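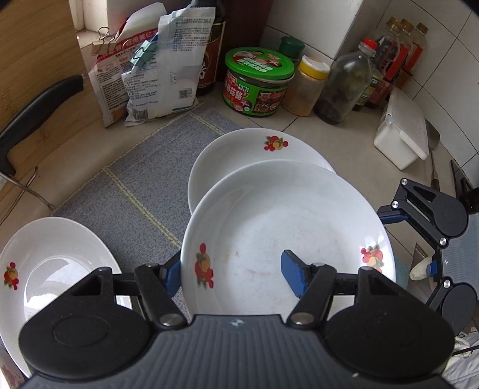
About us

Zanwood is a small shop and workroom for paper crafts in Brurkovcombe. We sell paper, card, inks, glue, stamps and bookbinding thread, and we teach people how to use them. The shop opened in November, eight years ago, in one room on Gunn Street. Now we have the room next to it also, and there we hold our classes.

In the beginning we sold only handmade greeting cards. Customers asked many times where they can buy the same paper, so we started to order more sheets than we needed and put the rest on a shelf. After one year the shelf was bigger than the card display. We still make cards to order, for weddings, new babies and retirements, but please write to us early, as each one is folded and glued by hand.

Our classes

A class has no more than six people. We teach simple card making, pop-up cards, small sewn notebooks and decorated boxes. All tools are on the table and you do not need to bring anything, only an apron if you are afraid for your clothes. Beginners are very welcome. Children can come from eight years old, together with an adult.

If you missed a class, you can buy the same materials as a kit. The kits carry our own name, Terura, and the instructions inside are written by us and tested on our families. At this moment there are 20 different kits. The notebook kit is the one people buy most, and the box kit is the most difficult, so we do not recommend it for the first time.

Orders and delivery

You can order by email or come to the shop. For orders over 50 dollars we do not charge for delivery. Paper is sent flat between two boards, never rolled. If a sheet arrives with a bent corner, send us a photo of it and we will replace it.

We also buy leftover paper from other crafters, if it is clean and larger than a postcard. Please ask before you bring it, because our storage is small.

Page updated 15 August 2022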